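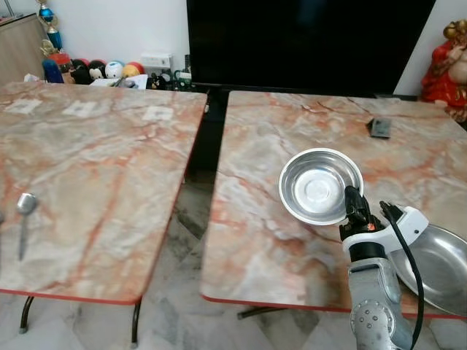 Akudell marble-look tables, 2 months in

Got a pair of these for the lunch corner, pushed side by side. 90 each plus shipping. Quick review bc I'm on break.

Good: the pattern. Gray, cream and a sort of salmon orange, swirly, hides crumbs like you wouldn't beleive. Red edge strip looks better in person than on the Akudell site. Dark curved legs, no wobble on our tile floor.

Not so good: they don't line up tight. Always a little gap, lost a teaspoon down it already. Steel bowls and plates are LOUD on the top. No scratches so far tho, and we slide stuff around all day.

Assembly took me and Edit one evening. Instructions useless, skip to the last page.

Would buy again, maybe one long one insted of two. 4 stars.

Jamila Weerakoon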